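Shoelace cell, getting it running again

August 2025

Quick one before I lose my notes. Spent most of the night on the two-arm cell, mostly cables. Everything I own seems to be a cable problem lately.

Reminder of the setup: 2 arms on one black platform, board in front, walls on the sides and back. Purple cable on each arm, zip tied along the links with white ties. Last time I touched any of this was April and I tied the elbow way too tight. Dumb. The loop needs slack there or the joint pulls on the connector every time it folds up.

What I did:
— cut the old ties at both elbows, left a bigger loop
— let the extra hang down by the bases
— re-torqued the base bolts, two were finger loose (!!)
— homed both arms, then parked the grippers over the sneaker to check they meet in the middle

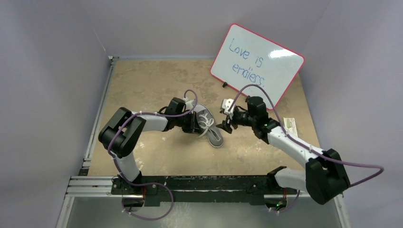
Grippers and wrist

Wrist screws next. Petrauskas bracket, the one with the screw that backs itself out. Threadlocker this time, the blue kind. Blew the lint off the fingers too but it comes right back, shoelaces shed like crazy.

Then a slow run by hand. One gripper pinches the lace up high and the other comes in under it with the fingers apart. Tips are scuffed but I'm not swapping them yet, the Gollinel spares are a pain to fit and these still hold.

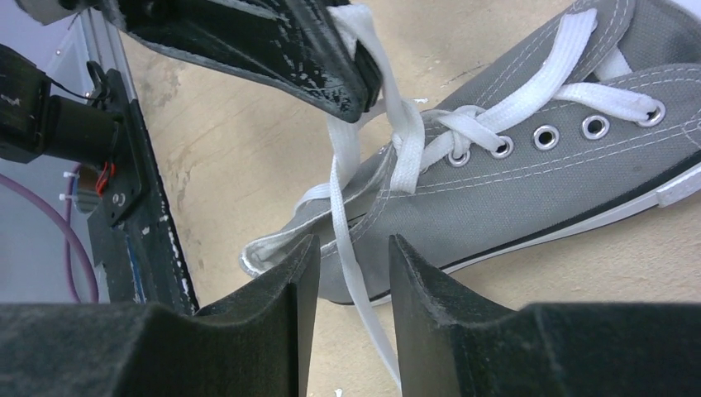
Posted in: Cakato Robot Club / Arms & Grippers

Log file got to 2451 lines before I killed it. Warning 586 is still in there, thats the encoder one on the left arm, havent looked at it. Could be the cable again. Probly is.

Still to do: strain relief at the bases, and write down the home offsets somewhere besides the back of a Prallier receipt. More when I get to it.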